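Living with the Hadberg kitchen helper: my long and slightly soapy review

I have been putting off writing this one, partly because people keep asking me the same thing at the grocery store (is it any good, should I get one, does it do windows) and I never manage to give a short answer. So you get the long one, and I hope you have a cup of coffee handy.

The Hadberg is a single arm on a wheeled base, and it came to us on a home trial in March. It is sold as a kitchen helper, which covers a lot of ground. The booklet lists putting away groceries, wiping counters, clearing a table and doing dishes. I started with dishes, as anyone with teenagers would.

Setup took most of a Saturday. You walk the arm around the kitchen and show it where things live, and it wants to see every cabinet open and then closed again. The app crashed on me twice. I called the help line and got a very patient man named Omar Twal, who stayed on with me until it was sorted out and then asked what I was making for dinner. Full marks for that!

Now, the chores. Wiping counters is its best trick by a mile. It goes slowly and it goes over everything, and it will lift the salt shaker and put it back where it was, which is more than I can say for anyone else in this house. Groceries were fair. Cans and boxes, fine. Anything in a thin bag, I ended up doing myself — it squeezes, lets go, squeezes again, and meanwhile the frozen peas are thawing.

Dishes are the part I really wanted to tell you about. Plastic bowls and plates it can manage, one at a time, and it is gentle with them. A rack over the sink suits it better than the dishwasher, where the prongs are close together and the bottom rack has to be pulled out just so. Glasses make it nervous, or maybe they make me nervous. I kept my grandmother's out of reach the entire time.

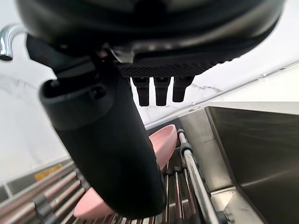 Can it wash up after dinner for a family of four without help?

Only if you have the whole evening and don't mind finishing the pots yourself. Our slowest night ran to 271 minutes for a full sink, and I did the roasting pan by hand at the end of it.

My neighbor Sanaa El Sherbiny has the Purnance, which is smaller and clamps to the counter. Hers is quicker with silverware and hopeless with anything wide. We swapped for a week, and I was glad to get mine back, though I did miss how quiet hers was. The Hadberg hums when it reaches, and the dog never got used to it.

Then there is the price. The rental is 547 dollars a month, and the soft fingertip covers wear out and have to be reordered. For somebody with sore hands or a bad back, I could see it being worth every penny, slow as it is. For us, well, I have two teenagers and they are cheaper, even counting what they eat.

I would give it three stars out of five, with an extra half for the counters. We are keeping it through the end of the trial, and I'm going to try it on laundry next, towels first.

Related reviews
Morsy countertop steamer, one year on
Ultcombe folding step stool
16 dish brushes, tried and sorted
Is a robot mop worth it with a shaggy dog?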